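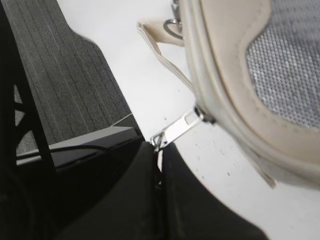

R. Pereyra
Dataset maintainer, Datero

Estwood Defamation Filings, README

Last updated January 6, 2021

What this is

A table of 1,000 civil complaints for libel or slander filed in the Estwood trial court, with the outcome of each case where the docket shows one. The complaints come from the court's public filing index. The summaries and labels were added by Datero.

We are wary of most of what gets said using court data, including some of what we said ourselves in the first release. Please read the limits section before making a chart.

Files

filings.csv: one row per complaint, 13 columns
summaries.txt: a plain-language summary of each complaint, 1,000 characters at most
outcomes.csv: last known status, joined on case_key
changes.txt: corrections since the first release

Columns people ask about

claim_type is libel, slander or both. It is whatever the plaintiff checked on the cover sheet. Plaintiffs check the wrong box all the time, and so do their lawyers. We left it alone.

defendant_kind is one of 6 labels: newspaper, broadcaster, website, employer, private person, other. A person with a blog is a private person if the complaint names the person and a website if it names the blog. We don't love this rule, but the two people doing the labeling could at least follow it the same way.

amount_sought is the figure in the complaint. It is not a measure of harm, and it says very little about what a case is worth. Large round numbers are common. Blank means the complaint asked for damages "to be determined" or words like that.

public_figure is yes, no or unclear, and it means the complaint or the answer uses the term. It does not mean a judge agreed. If you want to know how courts decide who is a public figure, this column can't help you.

status is open, dismissed, withdrawn, judgment or unknown. Settled is missing on purpose. Settlements mostly show up as withdrawals with no explanation, and we got tired of guessing.

How the summaries were written

By hand, from the complaint alone. A complaint is one side of a story told by someone who wants money, an apology or both. Every summary begins with "The plaintiff claims" and we ask that you keep those words if you quote it. A newsletter reprinted several of the early ones without them, and we had to write letters.

Names of private persons are replaced with initials that do not match the real ones. Names of companies are kept. Anybody with access to the court index could work backward from the filing month and find a case, so don't describe this data as anonymous. It isn't.

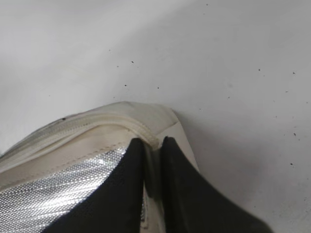 Cream-white bag, close up.

Limits

Filed is not the same as happened. Most insults never reach a lawyer, and most letters from lawyers never reach a court. Counting complaints tells you who had the money and the temper to file one.

The index was moved to a new system in July, and a batch of older cases came across with the filing date replaced by the date of the move. We fixed the ones we could check against paper. The rest have date_ok set to no. If your trend line jumps in July, that is why, and please don't send it to us as a finding.

Sealed cases are missing. We don't know how many there are, and we don't trust the estimates we have seen.

One court. Estwood has its own filing fees, its own local rules and a local press that gets sued more than its size would suggest. Nothing here should be stretched to cover a state, let alone a country.

The Rinberg comparison

People keep asking how this lines up with the Rinberg set. It mostly doesn't. Rinberg counts each defendant as a separate case, and we count each complaint once no matter how many people it names. Their dismissal rate and ours are rates of different things. We tried merging the two and gave up when the same lawsuit kept turning up under several outcomes.

Uses we would argue with

Predicting who wins. The outcome column has too many unknowns, and the ones we do know lean toward cases that ended fast.

Ranking lawyers or judges. We removed both fields, and requests to put them back will be turned down.

Legal advice of any kind.

Corrections

Send the case_key, the column and a copy of the docket page. A claim that a row is wrong with no docket page goes in a folder and stays there. Fixes are listed in changes.txt with the old value next to the new one.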